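Recording Teleop Demonstrations in the Surton Simulator

Updated June 6, 2024

Load the Mesik tabletop preset and connect the Varnonar hand controller. The preset contains one arm, one table and one object. Hold the clutch and bring the open gripper over the object before descending. 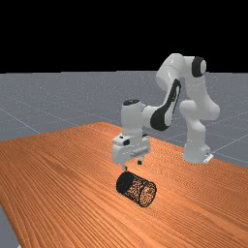 Step 2: Set the approach

Release the clutch whenever your wrist runs out of travel, re-center, and continue. The arm holds its last pose. Keep the hand vertical and the fingers clear of the object while correcting sideways error.
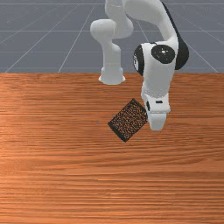 Can I pause in the middle of a demonstration?
Pauses under 3 seconds are trimmed on export. Longer ones stay in the file and should be re-recorded.

Step 3: Align and save

Switch to the front view to check left-right alignment. Depth is hard to judge from there, so confirm it in the side view before closing the fingers. Press Save after the lift. Record 5 demonstrations per object pose, then run the Vasylenko replay script and delete any episode that fails to replay.

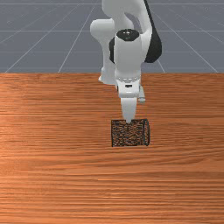 Front view, gripper over the mesh object.

Episodes are written to the session folder as separate files. Seed 2566 restores the default layout.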